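Quintela two-arm teaching kit: a long-term review
Reviewed by Benedita Mendes

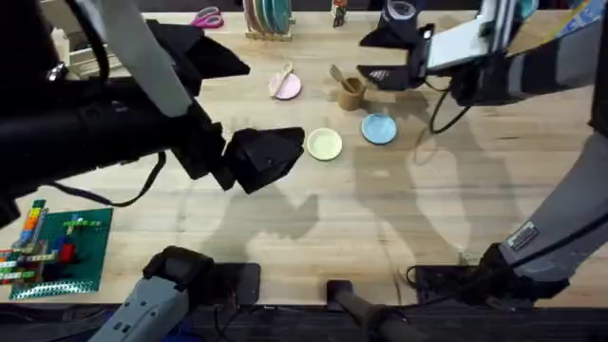 Both arms over the crockery, with the dish rack at the back and the LEGO baseplate in the corner.

I have lived with the Quintela for the whole winter now, and I keep being asked whether it's worth the money, so I've finally sat down with a pot of tea to write it all out.

We bought it to gather examples of small household jobs: plates into a rack, a spoon into a cup, that sort of thing. You move the arms through the job yourself, the kit records it, and the learning system gets fed the lot. By the end of February we had 1204 recordings kept and 84 thrown away, mostly my own fumbles.

The arms are lovely to guide once you've got the feel of them (give it a week!). Small plates are the hard part. They sit so low that the fingers want to come in almost flat, and Li-hua Chiang, who has far steadier hands than I do, still took 29 goes before she had one she was happy with. Cups and bricks are a joy by comparison.

I do have grumbles. The cables wander over the table and I tuck them back every single morning. The arms also throw big soft shadows across the work, and our first batch was all recorded under one lamp — a mistake, as the trained system went to pieces when Roos opened the blinds. We now change the light and shuffle the plates every 12 recordings, and it copes much better.

The recording software is plain but sensible. I'd love a quicker way of marking a bad take, as at present it's three menus deep, and I have written to them twice.

Would I buy it again? Yes, and I'd set aside a proper big table for it too. Four stars from me, and four and a half from Li-hua.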